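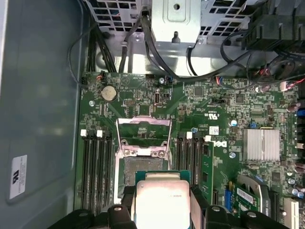
Processor held over the open socket on a Dell motherboard.

Todell Ruins Register

Version 2, November 10, 2019

This dataset lists ruined chapels, churches and priory buildings in the Todell district. It covers standing walls, roofless shells and sites where only foundations remain above the turf. Churches still in use are left out, even where part of the building is ruined.

Contents

The main table, sites.csv, has 604 rows, one per structure. A chapel and its detached bell tower count as two structures and share a site code. The second table, sources.csv, gives the printed or archive source for each entry. Both files are UTF-8 with commas as separators.

Fields in sites.csv

site_code: letter and number code, shared by structures on one site
name: the name in common use
alt_names: older spellings, separated by semicolons
parish: parish as of the last boundary change
period: century or range of centuries for the earliest standing fabric
material: main walling stone, or "mixed"
condition: stable, declining, poor or buried
access: open, by permission or none
grid_e, grid_n: position on the local grid
notes: free text

How the records were made

The first version was typed from the Florno card index, which was kept on paper and covers the north of the district well and the coast badly. Coastal sites were added from the Chauhan survey notebooks. Where the two disagree on a date, the later period is entered and the other is given in notes.

Condition was checked on foot in April for 40 sites. All other condition values come from the card index and may be out of date.

Known problems

The Tranda chapel appears in the index under two parishes. It has been merged into one row, but older exports still show both. Grid positions for 10 sites are rounded to the nearest hundred meters at the landowners' request. "Medieval" in the period field means the source gave nothing closer. Wall heights were recorded in feet and in meters without saying which, so they have been dropped.

Changes in version 2

Added alt_names and access. Split the old "stone" column into material and notes. Corrected swapped grid values in the Florno entries.

Use

Free to copy and reuse with credit to the Todell Ruins Register. A listing here is no guarantee that a site is safe or open to visitors. Corrections should quote the site code and name a source.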